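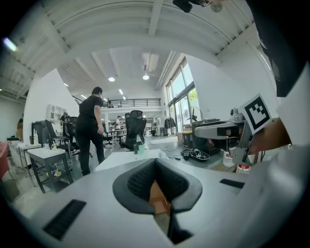
To: Curkuvwood shared workspace list
Subject: Re: Desks under the mezzanine, and the lights
Date: 2022-07-12

Hello all, and thank you for the many kind replies (I have read every one of them, even the long ones, and I am in no position to complain about long ones!).

The last message on the list said:

> We at Tromel would be glad to move our desks, but only if
> the middle of the floor stays open. It is the one place you
> can put something down and walk all the way around it. Also,
> could we please talk about the ceiling lights? By late
> afternoon I have a headache most days.

I agree with every word about the floor. When we first took the room I wanted to fill it up with tables, and I am so glad I was talked out of it. The plan for September is to leave the middle as it is and put 2 more benches along the side, one for Odetti and one for whoever asks first. That brings us to 48 seats, and I would like to stop there, even though the lease lets us go up to 50.

As for the lights, I do sympathize. The tubes and the round lights are on separate switches, so please feel free to try an afternoon with only the round ones and write back to tell us how it went. Gajewski has quoted us for softer tubes, and it comes to $40 per desk if we all chip in, a fair price to my mind, though I know it is one more thing to pay for.
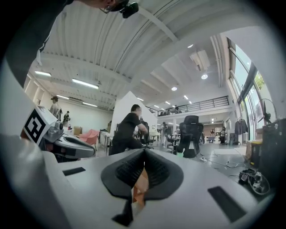
The ceiling on the tube-light side, with the round lights over to the right.

One small favor before I let you go: if you carry a chair up to the mezzanine, please carry it back down again when you are done. I found myself short of one on Friday and ate my lunch standing up, and while it was a very nice lunch, I would have enjoyed it more sitting.

Warm wishes from the desk by the door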